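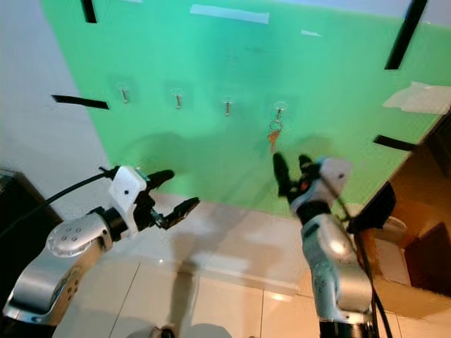

Keys on a hook, Jun 20, 2020

Rent is due and I'm mad again. Not at my landlord, she's fine. At the fees.

Moved to Stornow with 400 dollars to spare. Gone in a day. Application fee, "admin" fee, a fee for a second key. Twenty bucks! For a key! The hardware store on Ostow Street cuts them for way less – I asked.

My neighbor Kamonchanok Petchrat added hers up last July. 531 dollars, none of it rent, none of it comming back. She has a good job and it still hurt. What about somebody who doesn't?

Put it all in the rent. One number, on the listing, so people can compare. Landlords say costs are real. Sure. Then charge them out loud. Zhiqiang Zou wrote in here saying renters should just read the lease – ok, but you see the lease after you pay to apply. Thats the whole problem.

City council could fix this in one meeting. They had nine this year. Not one on fees.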